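Notice to Bench Staff

A short story

The notice went up beside the tea room door on 17/10/2018. It was printed on Skenby letterhead and ran to a page and a half. Bench staff were advised that, following a review of operations at the Bandara site, the dismantling of desktop computers would be carried out in part by automated equipment supplied under the Zevar programme. No permanent position would be lost. Affected employees would be consulted. Questions should be put in writing.

The senior technician read it through and then read it again with her glasses on. She had been at the bench for 12 years. In that time she had been reorganised twice, relocated once and issued with three kinds of glove. She folded her arms and waited for the others to finish.

Her question, when she put it in writing, was a short one. She wished to know who would be responsible for bent pins.

The reply arrived within the week. It thanked her for her interest in the programme and stated that responsibility for component damage would be addressed in the transition plan. The transition plan, when it was released, had a section headed Component Damage, and under the heading were the words "to be confirmed".

The work itself had never been complicated to describe. Retired office computers came to Bandara on pallets, almost 700 in a busy month. Each was opened, checked and relieved of whatever could be used again. Processors and memory went to the Zavon store for testing. The rest was sorted for metal. A practised technician knew by the feel of a latch whether it would give or snap, and a new one learned by snapping a few.

Under the new arrangement, the technicians were to be known as cell attendants. An attendant would prepare each machine, set it in position and supervise the removal of parts. An attendant was not to reach into the work area while the arm was in motion. An attendant was to record every stoppage, with its cause, on the form provided.

The senior technician recorded them all. She had a clear hand and a good vocabulary, and the form allowed only one line, so she attached pages. Cable in the way. Cable in the way again. Clip of a kind not seen before. On one occasion she wrote that the arm had stopped for no reason she could discover and had started again in the same manner, and that she had once worked with a man of similar habits.

In July an officer from head office came to Bandara to review the forms. He had expected to find fault with the attached pages. He sat with them through an afternoon and asked for a second chair, so that the senior technician could explain her terms to him.

She explained what she meant by a lazy cable and a proud screw. She told him that the lever beside a processor should be let up slowly, and that a memory stick should be freed at both ends before anything pulled on it. He wrote this down. He asked where it had been documented, and she said that he was documenting it.

Afterwards she took him out to the cell, where the cover was already off the next job.

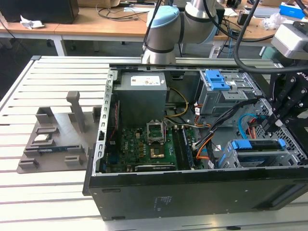
"It's a Dell," she said. "They're fairly reasonable. The blue plastic is there to tell you where to put your thumb."

"The arm has no thumb," said the officer.

"No," she said. "That's on page six."

His report was issued to all sites. It recommended that the knowledge of experienced bench staff be collected before each further installation, and that this be treated as skilled work and paid accordingly. Her 64 attached pages were included as an appendix. They had been retyped, and the remark about the man of similar habits had been taken out.

The increase was approved, to take effect at the start of the next pay period. The title of cell attendant was kept, as the signs had already been ordered.

She went on filling in the forms. There were fewer stoppages now, and on some shifts she had none to report. On those days she would stand with her hands behind her back, as the procedure required, and find that her fingers were moving a little – easing up a lever, feeling for the clip.

At the end of the shift she signed the sheet, wrote "nil" in the column for damage and put the pen back in its holder. The section in the transition plan still read "to be confirmed". She had written in about it again that morning.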